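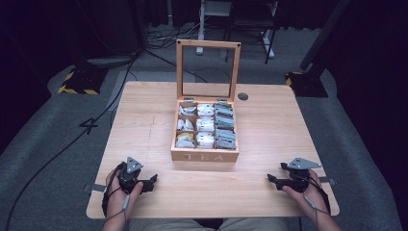

About the Flevwood School Robotics Club

The Robotics Club at Flevwood School is open to students in grades 9 through 12. No experience is needed. We meet in Room 242 after the last period and finish by 5:30.

Zorica Janevski, who teaches physics, started the club in December with two students and a kit left over from a summer course. Špela Krasniqi joined as second adviser the next fall and runs the programming side.

Members work on manipulation, meaning how a machine picks up, moves and puts down ordinary things. Most tasks are done at a table with household items such as a box of tea bags. Students first do the task themselves with hand-held grippers, one in each hand, and then write up the steps. New members usually spend a few weeks on this before they write any code.

Each spring we enter the Grolcombe Challenge as a team. There are 2 divisions, and we compete in the one for schools. Students who don't want to compete can work on Nernel, the club's own software for sorting and labeling trial runs.

Dues are $20 a year. Parts and travel are paid for by the school and by a yearly grant of $400 from Salminen Hardware on Mill Street.

To join, pick up a permission form at the front office and bring it to any meeting. Safety glasses are provided. Long hair must be tied back.

Page updated 2020-02-03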